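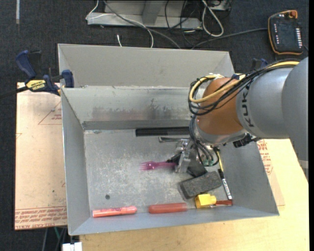 Skultirari, 29th December

**Figure 2.** Robot arm with KUKA lettering, reaching into a grey metal bin.

## 4. Renegotiation after award: the Chala ferry contract

The preceding section considered changes in price before a contract is signed. The present section turns to changes made after award, using the replacement of the Chala passenger ferries as its principal case. The contract was awarded to Prisix at a fixed price of $145 million, following a tender in which Drollurard was the only other compliant bidder. It provided for two vessels, initial crew training, and a spare-parts agreement extending to 2068, the year in which the vessels are expected to leave service.

The change of government that followed did not in itself alter the parties' legal position. The contract contained no termination right linked to an election, and cancellation for convenience would have exposed the department to payment for work in progress. Ministers nevertheless stated publicly, before any formal notice was given, that the purchase was under review. The supplier's willingness to enter discussions in January must be read in that context. Prisix had committed yard capacity to the hulls and had no second customer for the design.

The amended agreement set a price of $119 million. It would be a mistake to treat the difference as a saving in the ordinary sense. The department's own variation schedule attributes much of the reduction to changes in scope: the covered vehicle deck was removed, the training component was transferred to the operator, and the warranty on propulsion equipment was shortened. Only the remainder can be described as a concession on price, and the schedule does not allow that remainder to be isolated with confidence. Several lines were merged during drafting, and the original unit rates were withheld as commercially sensitive.

Three features of the case bear on the wider argument. First, the public announcement preceded the conclusion of the scope discussions, which weakened the department's position on the items still open. Second, the spare-parts agreement was left untouched, although it represents the longest obligation under the contract and was the element least tested by competition. Third, Drollurard was not invited to price the reduced specification. The tender rules in force at Skultirari permitted this omission on the ground that the variation did not alter the essential character of the purchase. Whether the removal of a vehicle deck meets that description is open to serious doubt, and the point was not put before a tribunal.

The records available for this study consist of the published contract, the variation schedule and departmental briefing notes released on request. Minutes of the negotiating sessions were not released. The account given of bargaining conduct therefore relies on inference from successive drafts, and is qualified accordingly in Section 5, where the life-cycle cost of the amended vessels is compared with that of the original design.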